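Section 7: Changing and making up the guest bed

Right, this is the part of the house guide most of you skip, and then I get a message at half past ten at night asking where the other pillowcase has gone. So I've written it out properly this time. It covers the bed in the back bedroom at Wendthorpe, the one with the metal side rails. The bunk room is in Section 11 and works differently, so please don't mix the two up.

You'll need one bottom sheet, one top sheet, a pillowcase, the thin cotton cover and the big red blanket. Everything lives on the second shelf of the landing cupboard. Tiago Lobo has been through and labelled the shelves (thank you, Tiago!), so if you find a bath towel in with the sheets, please put it back where it belongs.

Before you start

1. Open the window, even in February. Ten minutes will do.

2. Strip everything off and put it straight in the wash bag. Check inside the pillowcase first. I have found two phone chargers and a passport in there over the years.

3. Wipe down the side rails with a damp cloth and then a dry one. They catch every bit of fluff going, especially along the top lip, and they do it again within days.

CAUTION: Go gently round the fittings on the rail. I caught a knuckle on one last summer and it bled all over a clean sheet. Don't spray cleaner straight on to the metal either, put it on the cloth.

Making it up

4. Bottom sheet first. Start at the head end, do both corners, then pull it down to the foot and do the other two. If you start at the foot you'll run out of sheet at the top, and I can't tell you why, it just happens every time.

5. Smooth it with the flat of your hand from the middle outwards. If you can still feel a ridge, lift that corner and do it again.

6. Top sheet next, with the wide hem at the head. Leave a good hand's width to turn back over the blanket later on.

7. Now the blanket. It's heavier than it looks, so if there are two of you, take an end each. On your own, lay it folded across the foot of the bed and walk it up one side at a time. I'd rather you took three goes at it than dragged it over in one and pulled the sheet loose underneath.

Note: The red blanket came from Bukola Amadi, who gave it to us as a wedding present, and it's the nicest thing in that room by a mile. Please don't swap it for the grey one because the grey one is easier to wash. It goes on a cool wash, on its own, with half the usual powder, and it dries flat over the banisters.

8. Pillow on last, at the head end. Give it a good shake first and plump it from the short sides.

Folding the spare cloths

Anything you aren't using gets folded on the bed before it goes back in the cupboard. You've got a big flat surface there, so use it!

9. Lay the cloth out and fold it in half, long edges together. Run your palm along the fold.

10. Fold it in half again the other way, then bring it towards you to the near side of the bed, where you can get both hands on it and square up the corners. 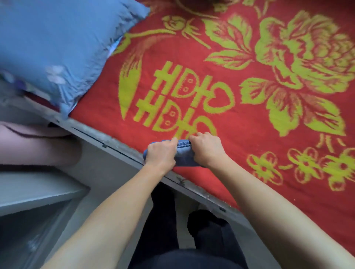 Fig. 7.1 Folded blue cloth held near the edge of the bed, over the double-happiness blanket.

11. Stack the folded cloths with the folds facing out, so the next person can lift one off without unravelling the lot. Blues and whites go in the left-hand pile, everything else on the right.

If something isn't right

Blanket keeps sliding off one side: it's on crooked. Line up its long edge with the rail and start again from step 7.

Sheet won't reach the corners: you've got one from the bunk room. Check the label.

Can't find the cupboard key: it's on hook 18 by the back door. If it isn't there, ask me before you start forcing anything.

Fresh sets come back from the laundry on Thursday, so if you're down to the last one, leave a note on the cupboard door and I'll sort it.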